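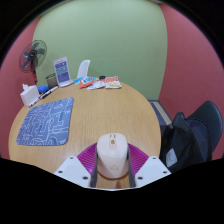

Byun hand-held gripper

The Byun is a hand-held gripper built in a shared workshop at Surbridge, Pondania. It has two dark gray fingers on white brackets with screw holes, and ribbed magenta parts behind them. The Trustevside project publishes the drawings, now in revision 41.

Use

Trials take place on ordinary tables with everyday objects – a computer mouse is one of them.

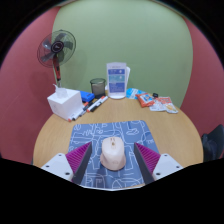
The operator brings the open fingers to either side of the object before closing them. The trial log held 2,409 entries in December.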